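Open house at Dolero

If you couldn't make it out to Ginstead for the open house, try to catch the next one! Sigrún Þrastardóttir had us right in the kitchen with the robots, close enough to hear the motors, and she took questions the whole way through. The theme was table chores, the boring stuff we all do after dinner, and the kitchen was set up the way a real one looks - carrots, crackers, a phone on its charger and all.

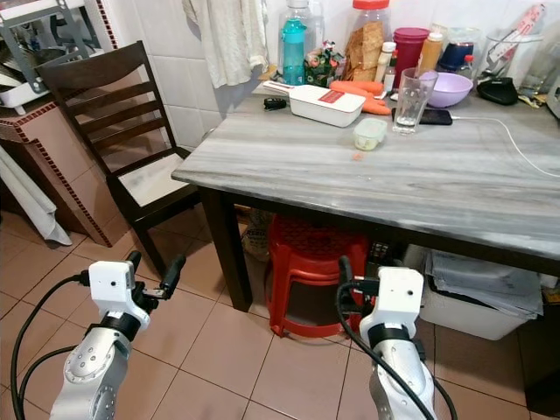 Sigrún says the hard part is variety. Her team has logged 1,001 practice runs since January (the plan was 1,000, but Kaj Lykkegaard wanted one more for luck) and they hope to reach 4,000 by fall. Somebody asked why the arms go so slowly, and we got a great little talk on grip force, with Kaj pushing on a gripper finger to show how it gives way. I could have stayed all night!
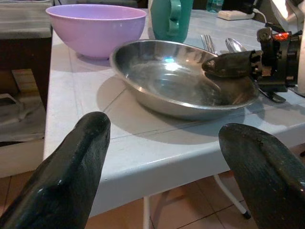 Arm at the steel bowl, fork and spoon just past the rim.

Kaj is bringing his notes on the Bach controller to our next meeting in Unton, so come with questions - he loves the picky ones. Doors open at 8.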